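Posted in: Robotics Club > How-Tos

Getting the gripper to pick up a flat thing (cutting board task)

By Toshiko Hirose
January 8, 2019

Quick write-up before Thursday's session, a few of you missed the last one and I keep answering the same email.
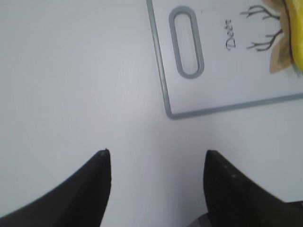
The task on the Trestmont sheet is: find the board, get hold of it, lift, put it down inside the taped square at the other end of the table. Flat things are a pain. A cup you can grab round the middle. A cutting board lying on a table has no middle to grab, only a thin edge and a handle slot, so you have to pick one of those and stick with it.

We use the slot. Steps below, in order, please don't skip the boring ones.

1. Before you switch on

Clear your table. Bags, phones, pencil cases, all off. White table, nothing on it but the board. Check the arm's clamp is tight, give it a proper wiggle. Stop button where your left hand can reach it.

Look at the fingertips too. A scuff in the black is fine, leave it. A crack or a loose finger, tell me and use the other arm.

2. Home and open

Run home.py, wait for the beep. Then open the gripper to 50 in the Brolulow panel. Not full open. Full open and the fingers hit their own stops and the motor sulks for ages.

3. Find the board

Drive the arm over slowly with the wrist camera view up on the laptop. Speed 15. I know it's dull. If the picture smears when you move you're going too fast to line anything up, so stop, let it settle, then look.

Use the rim. Grey rim on white board is the best line you've got, white on white the software can hardly tell where the board stops. The Deer board is good for this as the handle hole has a grey outline as well. Don't try and track the antlers, they're far too thin and the matcher jumps about all over them. Two of last year's teams lost an entire session to antlers.

4. Line up on the slot

Turn the wrist until the slot runs the right way for your fingers: one finger goes down in the slot, the other goes outside the board's edge, and they close on the strip between. So the long way of the slot wants to be straight across the gap, ie. at right angles to the line between the tips. Most people get this 90 degrees out first time. The word on the Deer board is a handy check, it runs the same way as the slot near enough. If the word reads left to right on your screen your wrist needs a quarter turn.

Save this as a waypoint. Call it something sensible. "asdf2" is not sensible.

5. Down

Lower in small steps, 2 mm at a time for the last bit. Stop when the tips are just off the table. If the fingers touch the table and you keep pushing the arm flexes, and then it pings sideways when you lift. Go back up one step if your not sure.

6. Close and lift

Close at low force. Wait a second. Lift a tiny bit and STOP. Look from the side, with your actual eyes. Is the far end of the board drooping? It will a bit. If it's swinging, put it down, move the grip closer to the middle of the strip, try again.

Then lift properly, carry, lower, open. Don't drop it from height, the mugs on the Gusstead table next door jump every time.

7. Log it

Every go, worked or not. Shared sheet, one row each. Write what went wrong in words, "failed" tells me nothing. Whoever does the competition write-up in July will need these.

If it goes wrong

Arm won't home: someone's left it in teach mode. Hold the green button.

Gripper closes on nothing: waypoint was saved before the board got nudged. Do step 4 again.

Error 312: cable at the wrist. Power off first, THEN push it back in.

Board slides away as you close: outside finger is touching first. Shift over towards the slot and have another go.

Shimada arms have the panel in a different order but the steps are teh same.

Got to run, bus. Questions underneath please so everyone sees the answer.

3 comments

pri_k
is the 50 the same on the Shimada arms? ours hardly opened

Toshiko Hirose
No, sorry, should've put that. Use 54 on those and check it by eye before you go down.

Marcus in Y11
Had the quarter turn wrong for half an hour, the word trick sorted it. Can we try picking up by the edge instead next time? Think it'd be quicker if the board hangs over the table a bit.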